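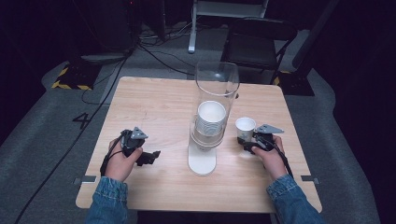 Paper cups in the clear dispenser, at the table beside the number 4.

Visit to the Padwood open day, Vurkholm, March 2025

Padwood make tables and fittings for canteens, staff rooms and waiting areas. They open the building to trade visitors twice a year and I went to the spring one, mainly to look at the Osby table, which we are thinking of for the back room at work. The walk from Vurkholm station takes 15 minutes and is signposted as far as the roundabout. After that you follow the fence. Parking on the site was £5 for the day and the car park was full when I arrived, so I was glad to have come by train.

You sign in at a desk by the goods entrance and get a badge and a sheet with the plan of the building. Areeba Zaidi took our group round. There were 18 of us, mostly people who buy for offices and schools, and two who run a café on the coast and asked most of the good questions.

We started in the timber store, which was cold. Boards are kept in there until they are ready to be cut, and each stack has a card with the date it came in. From there we went to the cutting room, where the saws had been switched off for the tour, and then to sanding and finishing. Ms Zaidi passed round three sample corners so we could feel the difference between the first sanding and the last. I had expected the last one to be much smoother than the second. It was only slightly smoother, though she said it takes longer than the other two together.

The finishing room smelt of oil and we were not kept in it long. They offer a clear finish and two stains. The café people wanted to know about tea rings, and were told to wipe up quickly and to re-oil once a year if the table is used every day. There is a harder lacquer for places that cannot do that, at extra cost, but you have to ask for it when ordering.

After that came the display room, the part I had come for. It has a grey carpet and cables across the floor in places, so watch your feet. The table I spent longest at was a pale, light wooden one, squared in shape with slightly rounded corners. The grain is fine and quite even. There are small grey metal brackets towards the front, one at each side, coming out from under the top. I would want to know whether they can be set further back, as we have people squeezing past ours all day. Ms Zaidi made a note of this and said the drawing office would answer by email.

The cup dispenser was on the same table. Ours at work is an old wall-mounted one that lets go of three cups or none, so I took more interest in it than I had planned to. It is a tall clear acrylic cylinder on a round white base and simply stands on the tabletop. The small white paper cups go in nested together with the rims up. Being able to see how many are left is the main thing for me. At our place the first anyone knows about it is when the cups have run out, and then somebody has to go down to the cupboard. The dispenser and the cups come from Okonkwo, who share the catalogue with Padwood, and the item number on my sheet is 2431 for anyone who wants to look it up.

Two doubts about it. A free-standing cylinder as tall as that could be knocked over on a busy table, and I would sooner have it near a wall. The cups are small as well - fine for water, less so for tea. I asked if a wider cylinder was made and was told one is due in April.

Lunch was soup and rolls in the staff canteen, which is fitted out with older Padwood tables. This was as useful as anything on the tour. The tops have darkened and there are a few marks near the serving end, but I looked at the joints on two of them and they were tight. The benches are less good. Mine rocked.

In the afternoon there was a talk on delivery and assembly. Tables arrive with the legs off and need two people to put together. Delivery takes roughly five weeks from the date of order, longer if you want the lacquer. Old furniture can be taken away on the same van, but only if it is written on the order form, and it has to be downstairs and ready.

I have brought back the price list, the stain samples and one of the sanded corners, and left them on the shelf by the kettle. If you would like a look at the price list, please put it back afterwards, as I only have the one copy.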